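Equipment Planning Board > Capital Requests > Two-arm unit for the furnished suites: purchase or lease?

Posted by o_potgieter, 20 June 2022 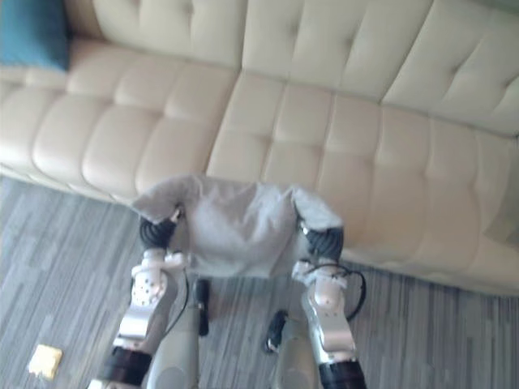 The Huserholm residence must submit its capital request before the December review, and I would welcome the views of members who have budgeted for a two-arm system. We manage 28 furnished suites. The tasks under consideration are picking up and folding cloth items in the sitting areas. Two suppliers have replied, Grarnik and Prado. Grarnik offers outright purchase with a service plan. Prado offers a lease only, with a minimum term of 17 months.

Oratile Potgieter
Facilities Planning, Huserholm

Reply from m_ledger

I would advise against purchase at this stage. Our office bought a comparable unit and had entered only the hardware in the request. Gripper fingers, spare cables and staff training were charged to the operating budget, which had not been adjusted. Please ask both suppliers for a parts list with prices before you compare totals.

Reply from suite_services

I do not agree that a lease is the safer course. The Prado terms we were shown excluded wear to the grippers and any damage to cabling. In your picture there is a loop of cable standing out from the right wrist. Near upholstered furniture I would want to know who pays if that catches on something. Under a purchase you may at least arrange your own repairs.

Reply from m_ledger

That is a fair point on the exclusions, though they can be negotiated. We had ours removed before signing. An owned unit that no longer suits the work is harder to correct than a lease clause.

Reply from rinetti_user

Has Huserholm recorded how many staff hours the work now takes? We logged 149 hours over one quarter before approaching Rinetti, and the finance office would not have read the request without that figure. I would also separate holding a cloth from folding it to a standard. They should be 2 lines in the acceptance test, each with its own pass mark.

Reply from o_potgieter

Thank you all. We have no log of hours, and I will open one this week. I have written to Grarnik and Prado for priced parts lists and have asked Prado for its position on cabling. Could rinetti_user share the wording of the acceptance test?

Reply from rinetti_user

I will send it by private message once our purchasing office has cleared it for release.

Reply from suite_services

I would be glad to receive a copy as well. My view on purchase has not changed.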